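Status: usable, still messy. Read the Known problems bit before you build anything on it.

# sullgate-scorebooks

Ball-by-ball records for the Sullgate Evening League, typed up from the paper scorebooks. Cricket, men's and mixed divisions, 20 overs a side unless the light went. Covers 27 matches so far. One row per delivery for most of them, one row per over where the book was too far gone.

Typed by Viorica Avram and Ketsara Suksawat. Checking and scripts by me (Wiroj Chantharasri). Melquiades Tlapale lent the Vivville books and answered a lot of emails about his handwriting.

## Files

- `deliveries.csv` - the main one
- `overs_only.csv` - matches with no ball detail
- `players.csv` - 872 rows, one per name as written, with a `player_id` that groups spellings
- `matches.csv` - teams, ground, toss, result, who scored
- `check.py` - adds everything up and shouts when it doesn't match the book
- `notes/` - free text, per match, read these if a number looks odd

## Quick start

```
pip install pandas
python check.py --all
```

Prints one line per match. `OK` means runs, wickets and extras agree with the totals on the paper. `BOOK` means the book disagrees with itself and we left it alone. `FIX` means we typed it wrong, please open an issue.

Python 3.9 or newer. Older might work, haven't tried.

## Columns in deliveries.csv

| column | what | notes |
|---|---|---|
| match_id | team codes + number | eg `VIV-KES-04` |
| innings | 1 or 2 | 3 for a bowl-out, happened once |
| over | starts at 0 | sorry, the paper starts at 1 |
| ball | legal and illegal both count | so an over can run past 6 |
| striker | player_id | |
| bowler | player_id | |
| runs_bat | off the bat | |
| extras | total extras on the ball | |
| extra_type | w, nb, b, lb | blank if none |
| out | 0/1 | |
| how_out | as in book | not normalized yet |
| sure | 0, 1, 2 | see below |

`sure` is our own thing. 2 = clearly readable. 1 = one of us squinted, the other agreed. 0 = worked backward from the totals. Drop the zeros if you're doing anything with bowling figures. Keep them for team scores, they add up by construction.

## Teams

Codes are `VIV` Vivville, `KES` Kestunix Works, `ATH` Athanasiadis XI, `SUL` Sullgate Town. Sullgate seconds are also `SUL` in the early matches, becuase the books didn't say which side. Use the `side` column in matches.csv where it's filled in.

Athanasiadis changed captain in June and half the batting order went with him. If you're plotting openers that's the step you'll see.

## Known problems

- Retired not out is typed as `ret` in some matches and `rno` in others. Same thing.
- Wides: the league gave 2 runs for a wide in the first part of the season, then went back to 1. `extras` holds whatever was given on the day. Flag is `wide_value` in matches.csv.
- Two K. Yimyams. Kanokwan bowls, the other one mostly keeps wicket. IDs are split right from match 5 on, before that it's a guess.
- No fielding data except catches. Run outs have no fielder.
- 7 matches are over-level only. Rain got in the box.
- `VIV-SUL-02` ends at 14.3 overs, bad light, result stands. Not missing data.
- Batting order when a runner was used - don't trust it.
- Tea break in `ATH-SUL-01` got scored as a maiden. Fixed in typed version, the paper still says maiden.

## Versions

**0.4** - roughly 3000 deliveries in. Added `sure`. Player IDs redone from scratch, so anything joined on 0.3 ids will break.

**0.3** - Kestunix home games. Over numbering moved to 0.

**0.2** - overs_only split out of the main file.
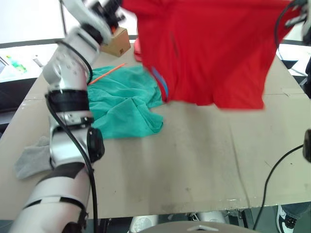
*Robot arm with a red garment lifted over the table*

## To do

- normalize `how_out`
- seperate the Sullgate seconds properly
- second typist pass on the two longest books
- bowling changes at the drinks break, Viorica has these on cards
- maybe a parquet version if anybody wants it, CSV is small enough to open in anything

## Using it

CC BY 4.0 for the data, MIT for the script. Credit "Sullgate scorebooks" and the version number. Players agreed to names being in. If you're in here and would rather be initials, open an issue or tell Ketsara at the ground and it goes in the next version.

Corrections welcome, best format is match_id, over, ball, what it should say. If you were there and remember it differently from the book, put it in `notes/` and leave the row as is.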